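Grenness controller: frequently asked questions

What does Grenness do?
It sits between your planner and the arm drivers. The planner says where each gripper should go and Grenness turns that into joint commands, checks them for collisions and sends them out. It runs on one ordinary desktop PC.

Can it run two arms at once?
Yes. Both arms share one clock and one collision model, so each knows where the other is going as well as where it is now. If two paths cross, the arm with the lower priority waits. You set priority per task in the task file.
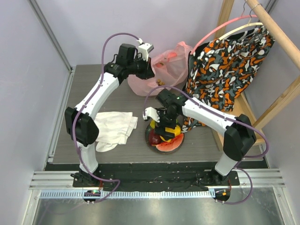 Two-arm cell with the bag, fruit plate and clothes rack on the table.

Does it handle soft things such as bags and cloth?
Partly. Plastic film and fabric are kept out of the collision model, or the planner would refuse to go near them. You mark them as "soft" and the arms are allowed to touch them. Rails, posts and walls should stay "hard". Thin see-through film still gives poor depth readings, and Ah-rin Ki is working on that for the February release.

My arm stops halfway and reports "stale view". Why?
The wrist camera has missed 10 images in a row. Check the cable first — a loop that is too tight at the elbow is the usual cause. You can raise the limit in the camera settings, but we don't advise it.

How fast is the control loop?
1000 updates a second for the joints. Planning runs separately and much slower.

Can I use my own planner?
Yes, if it can send a list of timed poses. Jeferson Conceição keeps a small sample planner in the tools folder.

Where do I report a bug?
Send the log and the task file to Precious Mabaso at Bolport. Logs are deleted after 6 days unless you change the setting, so copy yours first.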